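The case against early primaries in small counties

Our state party wants to move its primary from June to March, and the argument is always the same: early states get attention. I think the county offices that run the vote should be heard first, and so far they have been given 20 minutes at one hearing.

An election calendar works backward from the day of the vote. Ballots for overseas voters go out weeks ahead. Before that come candidate filing, the challenge period, proofing and printing. Move the vote to March and filing falls in the holidays, when a county with a staff of six is also closing its books and mailing tax notices. Pugh County had 11 ballot styles last time, and each had to be proofed by hand.
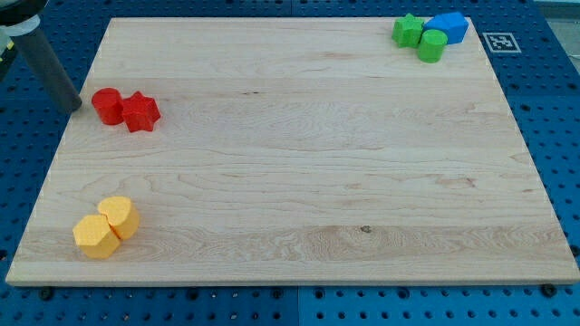
Dzintra Sproģis wrote to me after my last column that I had the costs backward. A June primary, she said, draws so few voters that the county pays up to three times as much per ballot, and by then the presidential race is settled anyway. She would take a rushed December over a contest with one name left in it.

Her point on turnout is fair. But cost per ballot is a poor measure when the fixed costs are the same and the error rate is what changes. A misprinted ballot style has to be reprinted whether 200 people use it or 2,000.

A split calendar would answer both of us - the presidential vote in March, with a short ballot, and state and local offices in June. It costs more. The bill now in the senate does not mention it, and the comment period closes in October.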